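The Pie Column: In Which We Blind Bake, Again

Wednesday, November 24, 2021

If you are reading this the night before Thanksgiving, your crust should already be in the refrigerator. If it isn't, go make it and come back. The newsletter will keep.

Every year the Rorkbridge Baking Circle promises to try something new for November, and every year we end up talking about pumpkin pie with a soggy bottom. I have gone back through the old issues and we have covered this in every one of them, including the March issue that was supposed to be all scones. So consider this the current state of our knowledge, to be overturned by someone's aunt tomorrow around four o'clock.

First, the crust. Fengying Ren has been making the same one for as long as any of us have known her, and she finally let me write it down on the condition that I stop calling it "the Fengying crust." It is 200 grams of all-purpose flour, 132 grams of very cold butter, a good pinch of salt, a spoonful of sugar and as little ice water as you can get away with. She grates the butter on the big holes of a box grater straight into the flour, tosses it with a fork, and adds water until a handful holds together when squeezed. I asked how much water that was and she said, "Enough." I have been married long enough to know when to stop asking. In my kitchen it was four tablespoons.

Flatten it into a disk, wrap it, and chill it for an hour. Roll it out, fit it into a 9-inch pan, crimp the edge however you like, and chill it again. People skip the second chill. Those people bring pies whose sides have slid down into the bottom and then tell everyone it's "rustic."

Now the part that starts arguments. Shengli Meng bakes his shell empty before the filling goes in, with parchment and dried beans, at 400 degrees for 20 minutes, then 10 more with the beans out. Tyra Lunde thinks this is fussing and puts the raw crust on a preheated baking sheet on the lowest rack. We tried both at the last meeting. Shengli's was crisp all the way through. Tyra's was crisp at the edges and what I would call "supple" in the middle, and what Tyra would call fine. She has asked me to note that hers was the one with no leftovers. So noted, although hers was also the one closest to the coffee.

The beans, by the way, can be used over and over. Mine are from a bag bought in Clidavcombe on a vacation I mostly remember for the rain. Please do not cook them for dinner afterward. I have tried it so you don't have to, and they had the texture of driveway.

For the filling, one can of plain pumpkin (check the label, and then check it again, because pie mix lives on the same shelf and wears nearly the same clothes), three eggs, a cup of cream, three quarters of a cup of brown sugar, cinnamon, ginger, a little clove and half a teaspoon of salt. Lanying Lu cooks her pumpkin and sugar together in a saucepan for five minutes before adding anything else. It gets darker and shinier and loses that canned smell. I was ready to be unimpressed and have now done it for 2 pies in a row. Let it cool some before the eggs go in, unless you enjoy sweet scrambled eggs.

Pour it into the crust while the crust is still warm and bake at 350 until the edge is set and the middle wobbles when you nudge the pan. Start looking at 40 minutes. Mine took 55, but my oven has its own opinions and I've stopped arguing with it.

Fitriani Wibisono, who joined us this fall and has been far too polite about our coffee, made hers with coconut milk in place of the cream and palm sugar in place of the brown. It was the best thing on the table. Several of us went quiet in a way that was not entirely gracious. She has promised the recipe for the next issue, and I intend to hold her to it.

Leftover pie goes in the refrigerator, covered, and is good for three or four days. I understand some households have leftover pie.

The cookie swap sign-up sheet is on the corkboard. Somebody has already written "fudge" on it. Fudge is not a cookie, and we went over this last year.

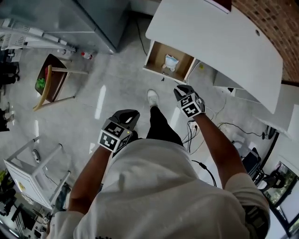 How do I keep a pumpkin pie from cracking on top?

Take it out of the oven while the center still wobbles a little, and let it cool slowly on the counter, well away from an open window. Cracks mostly come from baking the eggs too long. If it cracks anyway, whipped cream covers a lot.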